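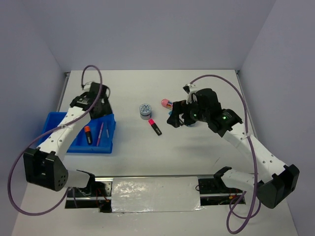
4. Open day setup, two-arm table

For whoever is running the Sunday demo. Read section 3 (power and stop button) first. Allow 80 minutes if the table came out of storage, less if it was left standing.

4.1 Before doors open

1. Walls on, all three. Visitors stand at the open side, behind the tape.
2. Check both bases. No play when you push on them by hand. If there is, tighten and start over.
3. Run each purple cable over the top of its arm and back down to the near edge. Slack stays outside the reach of the grippers.
4. Power up, right arm then left. Wait for the green lights on the right gripper.
5. Load program 61 in Gindetti. Not 17, thats the old cup routine and it expects a different table.

Note: the Vollidus controller remembers the last home position. If the arms were moved by hand during transport, home them again before step 5.

4.2 Laying out the pens

1. Blue bin on the left half of the table, within reach of the left arm.
2. Two or three pens in the bin to start. Looks better than an empty one and people get the idea faster.
3. Rest of the markers and highlighters loose on the table, caps on. Any angle is fine, mix them up between runs.
4. Put the small round tin near the middle. It stays put, the arms have to work around it.
5. Keep everything off the rail.

Caution: hands out of the work area once the program is loaded, even when the arms are holding still. A pause is not a stop.

Caution: do not reach into the openings at the ends of the rail. Wiring in there. Dropped a cap down one? Power off, then use the long tweezers.

4.3 Running the demo

1. Say what is going to happen, then press start. One run per group.
2. Let visitors choose where a pen goes. Arms home and program stopped, you place it, they point.
3. If a pen gets dropped, leave it. The arm gets another try on the next pass.
4. After two misses on the same pen press stop, move it closer to the middle, restart.
5. Write down the run number from the Iordache screen. Counter read 3,540 at the end of the October visit, so carry on from there.

Note: thin pens get missed more than fat markers. Fine to say so if poeple ask.

4.4 Between groups

Home both arms. Look at the cables, mainly where they come down by the base. Put the pens back out. Gament handouts go on the side table, not on this one.

4.5 Closing down

1. Home, stop, power off.
2. Caps on, pens in the bin, tin on the shelf.
3. Coil the cables loosely, no tight bends.
4. Cover on. Key back to the front desk.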